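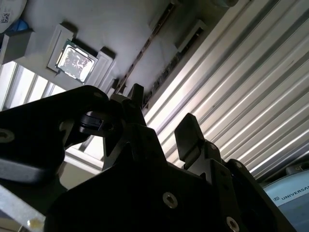 4. Putting the processor away

1. Power off, unplug, touch bare metal first.
2. Hold chip by the edges. Keep fingers off the metal top and the contacts.
3. Line up the corner mark, lower it in level. No pushing.
4. Check it sits flat inside the rim. If it rocks, lift out and strat again.

Note: grey holder takes one chip only. Wipe old paste off before step 2, let it dry.

CAUTION: don't slide the chip over the rim. Bent pins or scratched pads arent covered.

Related
Skodlow tray sizes
Cleaning off thermal paste
Wanyama labels, pack of 200

3 comments | 2 shares
© Wotel. Back to top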